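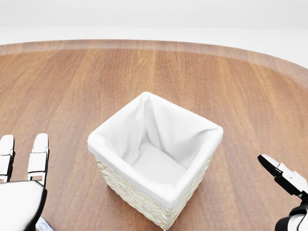

Can a machine put the groceries in a basket yet? Short thread from someone who stocked shelves for 13 years.

The task at Clomcombe is dead plain. One round table, one lined basket, a few things from the pantry. Fill the basket, don't crush anything.
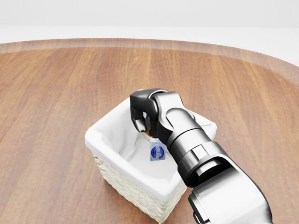

Boxes are the easy part, I reckon. Flat sides, known size, and a soft liner forgives a clumsy drop. I'd trust a machine with boxes on a slow Friday.

My list of what's still hard, all in simulation for now:

1. Getting a second item in beside the first. People nudge things over without thinking. Software has to plan the nudge.

2. Short cans. There's not much side to grab, and the lid is slick.

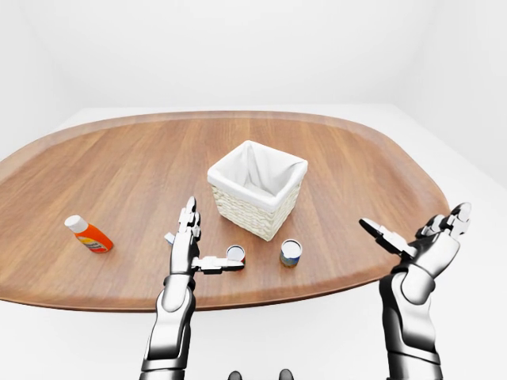 3. Bottles lying down. You can pick one up as it lies or stand it up first – a new kid on my shift at Ostley learnt that in an hour.

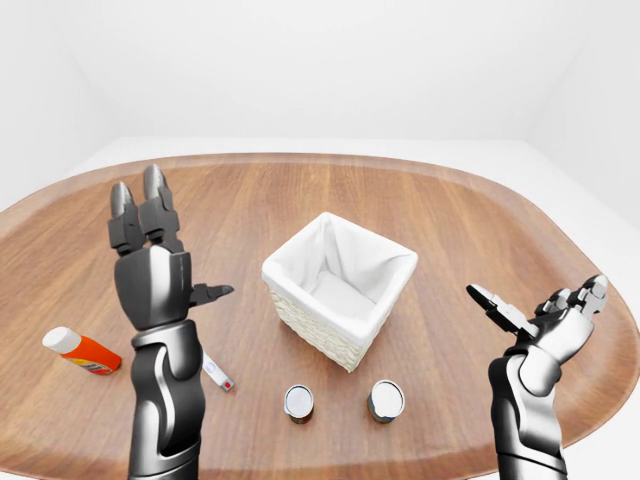 Render: Paweena Chareonsuk / Rotich

Paweena's view is that tidying a table comes well before restocking an aisle. I agree. A shop has 1,000 shapes and colours, plus customers in the way.

So, chores yet? Some, slowly, on a clear table. I'd still do my own unpacking. Will post again in April.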